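Home » Around the House » Setting Up the Den for a Season Premiere

Setting Up the Den for a Season Premiere

The new season of Starnonura starts tonight and I've got people coming over, so I spent my lunch break getting the TV room in shape (again!). A few things I've learned from way too many watch parties:

Turn off motion smoothing. It's buried in the picture menu and it makes every space battle look like a daytime soap. I do this at other people's houses too, sorry.

Wipe the screen with a dry microfiber cloth, and do it with the set off so you can see the smudges.

Close the blinds and put one small lamp behind the TV. My eyes used to ache by the second episode of Tristari and the lamp fixed that for 21 bucks.

Run your updates the night before! I once sat through 50 minutes of a streaming app "preparing" while the chips went stale.
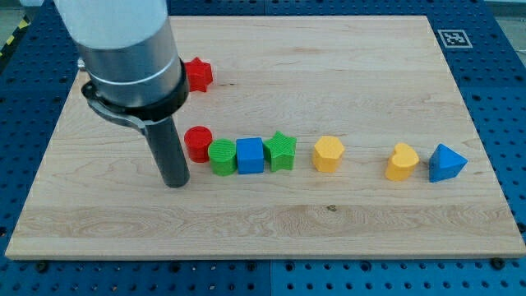
Snacks go in wide, low bowls, never tall ones, and I pop the corn in coconut oil with the salt already in the pot. Melted butter goes on in two rounds, half when the bowl is half full and the rest at the end. Keep a roll of paper towels behind the couch.

Posted 29 October 2020 in Around the House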